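Buscar en el sitio Introduzca su búsqueda Buscar

Mellari revisa la carga admisible de sus estanterías auxiliares de sobremesa
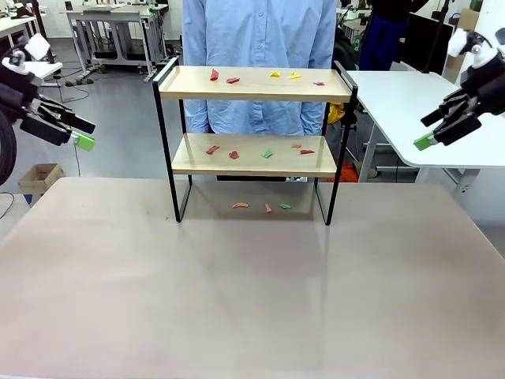 Nuevos límites desde noviembre

2020-09-09 – El fabricante de mobiliario auxiliar Mellari ha modificado la ficha técnica de su gama Vemo, compuesta por estantes de dos niveles para escritorio y encimera. La carga máxima por balda pasa a ser de 4 kg, repartidos de manera uniforme, y deja de aplicarse el valor único por conjunto que figuraba en la documentación anterior.

El cambio responde a los ensayos de flexión encargados al laboratorio Drisurent, que sometió 119 unidades a carga estática durante unas 1000 horas. Según el informe, la deformación se concentra en el centro del vano y aumenta de forma apreciable cuando el peso se apoya en un solo punto. En 5 unidades se registró además holgura en los tornillos de unión.

«El bastidor no presentó deformación permanente; el elemento limitante es la balda», indica Naa Ansah, responsable de ensayos de Drisurent. El informe recomienda reapretar las uniones tras el primer mes de uso y no desplazar el mueble cargado.

La distribuidora Pap incluirá la ficha revisada en los pedidos servidos a partir de noviembre. Los modelos de pared – con anclaje y cálculo distintos – conservan los valores vigentes.

Comentarios

rosal_77: ¿Los 4 kg valen también para la balda de abajo?

T. M.: Sí, es por balda. Lo que no aclaran es el par de apriete.

encimera: La mía lleva dos años con libros y se nota la curva en el centro.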